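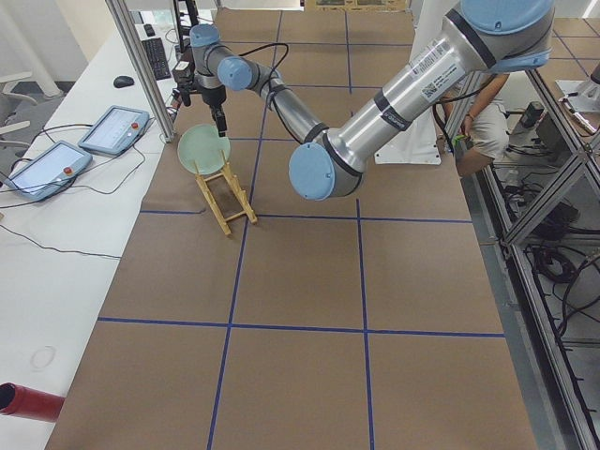 You'll be back in the car by January, was the first reply I got when I said I was going to take the bus to work. It came in within a minute, so I guess somebody had it ready to go.

Well it's 15/12/2018, I rode my 100th bus this morning (on a Saturday! for fun! to get bread!) and I have Thoughts. Thread, sorry, get a drink.

Background for the new people. I live in Revudden, up the hill past the water tower. I work in Wastadon. By car that's 25 minutes if the bridge behaves and an hour of swearing if it doesn't.

My car died in September. Transmission. The quote to fix it was more than I paid for the car, and the man at the garage said it in the voice vets use.

So I figured, fine, I'll ride Gandico for two weeks while I shop for another one. Then two weeks went by and I hadn't looked at a single car. Then it was Halloween.

The route, for the nerds: I walk down to the shelter by the laundromat, take the 102 as far as Seixas Square, and change to the 426, which goes over the bridge and drops me behind the office. Door to door 60 minutes on a good day.

Yes, it's longer. I get that reply a lot. It's more than twice as long if you catch the bridge in a good mood. I can do the math, I just stopped minding it.

Because look, the 25 minutes in the car were garbage minutes. I got out of the car every morning with my shoulders up by my ears. On the bus I've read nine library books since September. Nine! I read two all of last year and one of those was about grout.

Okay, practical stuff, since people keep asking.

Get the pass. Don't do the thing I did where you pay single fares for three weeks because you're "only doing this for a little while." I don't want to talk about what that cost me.

You buy it at the counter in Seixas Square, not on the bus. The counter closes for lunch at the exact time people with jobs could get to it. Go early. Bring a photo ID and a proof of address that isn't a phone bill, they don't like phone bills there.

The app. Oh, the app. The app thinks every bus is four minutes away. It'll tell you four minutes, then four minutes, then the bus vanishes off the map and there's a new one, four minutes away.

The paper timetable taped up inside the shelter is better. It's from last spring and somebody has corrected it in ballpoint, and the ballpoint is right. I don't know who you are, ballpoint person, but I trust you more than my bank.

Where to sit on the 102: right side, toward the back, one row ahead of the rear door. The heater is under that seat. In October this was a secret. In December it's a blood sport.

Where to sit on the 426: wherever you want, they're all cold.

The change at the square is the part that scares people off and I get it. If the 102 runs late you're watching the back end of the 426 go around the corner, and the next one's 20 minutes out. First time it happened I almost cried, and I'm a grown adult with a dental plan.

What I do now is treat it like a coffee break that happens at random. There's a bakery on the north side of the square with a window counter, and you can see the stop from it. They do a cardamom roll. I've missed connections on purpose for that roll.

Rain! People ask about rain. I bought a proper coat, the kind with a hood that turns when your head turns. Expensive, worth it, wear it constantly. I also keep dry socks in my desk drawer. My coworkers laughed at the socks until that bad week in November and then two of them asked if I had spares.

(I did have spares. I'm not telling them where I moved the spares to.)

Shoes: whatever you can run 200 yards in. That's the whole shoe advice.

Somebody asked about groceries. Okay so this one took me a while. You can't do the giant once-a-week shop anymore, you'll dislocate something. I do a small one Tuesday-ish on the way home and another small one on the weekend.

And I throw away so much less food! When you have to carry a cabbage up a hill you think pretty hard about whether you're a person who's going to eat that cabbage.

I did order the cat litter online. I have limits.

Stuff I miss about the car: singing. Really loud, really bad singing. You can't do that on the 426. I've started doing it in the shower and my downstairs neighbor has opinions.

Also leaving whenever I want. The last 102 up the hill is at ten to midnight and if you're at dinner in Wastadon you start doing the arithmetic over dessert. I've paid for a cab home three times. Still cheaper than the insurance, I checked, I have a spreadsheet now, this is who I am.

Also the trunk. I used to keep a blanket, jumper cables, a folding chair and a bag of clothes for donation in there, for years, the same bag. When they towed the car I had to take it all out and bring it up to the apartment. I finally donated the bag. It took a dead transmission to get that bag donated.

Stuff I don't miss: parking, scraping ice, the noise it made, pretending not to hear the noise it made, that one left turn by the hospital.

Things I've learned about my own town from a bus window that I somehow didn't know after eleven years here: there's a canal. A whole canal! It goes behind the hardware store. I've driven past it a thousand times looking at brake lights.

There's a house on the Seixas road with a wooden heron on every fence post. Different herons. Somebody in there is working through something and I'm rooting for them.

And the view coming over the bridge at 7:40 right now, when it's barely light out and the river's all gray and pink. I used to be in the middle lane watching for the merge. I'm not going to get poetic about it but I do put my book down for that part.

Bus etiquette, my personal list, argue with me if you want:

Bag goes on your lap. Your bag didn't buy a pass.

Say thanks when you get off. Everybody does on the 102 and hardly anyone does on the 426 and I've been trying to single-handedly change the culture over there. Progress is slow.

Hot soup is a no. I like soup. I've been next to the soup when the driver hit the brakes. It's a no.

If you're on the phone, we can all hear, and some of us are getting invested. A woman had a long call going all through October about whether to let her brother move in and then she must have switched to an earlier bus, and I'll never find out. It's killing me.

Complaints, so you don't think Gandico is paying me (they're not, they haven't even answered my email about the bench).

The bench! The shelter at the bottom of my hill had a bench. In early November the bench went away. There are four bolts sticking up where it used to be. There's an older couple who take that bus to the pool and they stand the whole time now. Put the bench back.

Sunday service is a rumor.

The fare machine on the older buses takes coins only and doesn't give change, and the newer ones take cards only, and you can't tell which is coming until it's there. Pass people don't care. Everybody else is standing there digging through their coat with a line behind them.

And if you live past the water tower with a stroller or bad knees, I don't think I could tell you to do what I did. It works for me because I can walk down a steep hill in the dark and my boss doesn't mind if I come in at ten past. Plenty of people don't have that. I wish the 102 came up one more stop.

There's a survey open about exactly that, by the way. It's on the Gandico site, buried under three menus. It took me five minutes. If you're a Revudden person please fill it in and ask for the stop. And the bench. Mention the bench.

Am I going to buy another car? I don't know. I looked at one online last weekend and got as far as the photo of the dashboard and closed the tab. Maybe when it's been icy for a month I'll feel differently.

To the person who said January: I saw you, I saved it, and I'll report back either way.

Oh and since three of you have already asked, the bakery is the one with the green awning, the rolls come out at half past seven, and please leave me one.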